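11/9/19

Thread on choosing a cattery, from a woman who has now visited more of them than she has dentists.

**1.** We're away for 3 weeks in March and the cat, Clolar, can't come. He's fourteen, takes a thyroid tablet twice a day and dislikes everyone equally.

**2.** First up was Ruddock, out past the garden centre. Very smart. There's a "suite" with a television in it. I asked what was on and was told mostly birds. Clolar has a window at home that does this for free.

**3.** Suite price for our dates: 600. No tablets given, though. They "prefer guests to be self-sufficient". So do I, but he hasn't got thumbs.

**4.** Leonie Baxter two doors down swears by a sitter. Her sitter fell asleep on the sofa with the back door open and the cat brought in a pigeon. Leonie gave her five stars.

**5.** Second visit, Stirorwood Cats. Run by Maxine Doolan, who looked at his vaccination card before she looked at me. Pens are plain, with a shelf, a heated pad and a run outside. It smelled of disinfectant and tuna. I was oddly moved.

**6.** Maxine does tablets. She asked what he takes, how much, at what times, and whether he bites. I said "occasionally". She wrote down "yes".

**7.** Her price is 346 for the lot, plus a 100 deposit that comes off the bill. Bring your own food. Bring a jumper that smells of you. Mine all do, according to my husband.

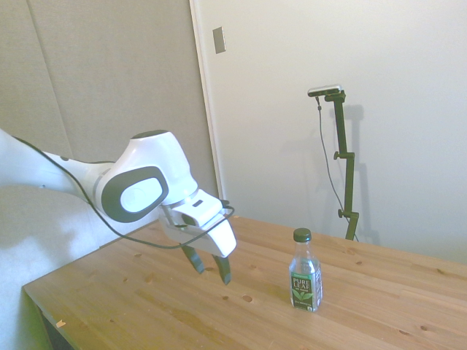 **8.** Does a cat need its jabs up to date before boarding? Any decent cattery will ask for a current vaccination card, so check the booster date before you book and ring the vet early if it's close.

**9.** His booster ran out in the summer, as I learned at Maxine's desk, in front of Maxine. Vet booked. Carrier is out in the hall so he can get used to it. He's almost forgiven the hall.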